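Sterkilitz Desk Items: README

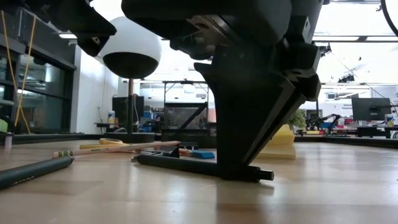

Photo: Şengül Polat / Sterkilitz. Free to reuse with credit.

Sterkilitz is a small collection of photos and notes on the things people keep on a desk or work table: pencils, markers, clips, erasers and other items that end up in the top drawer. It was put together by Muammer Dursun and Şengül Polat. Last updated 30/01/2022.

What is in it

The collection has 600 photos and one text file of item notes. The photos are sorted into 56 folders by table layout. Every layout uses small stationery on a table top. The cover photo has a yellow pencil and a dark green marker on light wood, with a blue block like an eraser and a small black clip nearby.

Item names

We use plain names and keep the list short. A pencil is "pencil" whatever its color. Markers and felt pens are both "marker". Clips of any shape are "clip". If we could not agree on what a thing was, it is listed as "other" with its color — there are more of these than we would like, and many of them are orange or yellow.

Long thin items without a clear use are listed as "rod". Version 1 called some of these "pen", so check your scripts if you still use the old list.

Notes on the layouts

Items were put down by hand in no set order. Some overlap and some lie close to the side of the table. Pencils roll, so they do not always sit where the layout sheet says. Go by the photo, not the sheet.

Writing on barrels and labels is often too faint to read. We did not try to fill it in.

Files

photos/ — the pictures, one folder per layout
items.txt — item names, one per line
layouts.txt — the layout sheets, typed up by Muammer
changes.txt — what changed between versions

Known problems

Nearly 30 photos have glare on the table top. They are marked "glare" in layouts.txt.
Blue erasers and blue sharpeners were mixed up in 2 folders. Fixed in April for one of them, still open for the other.

Corrections

Send the folder name, the photo number and the name you think is right. Şengül handles item names and Muammer handles everything else.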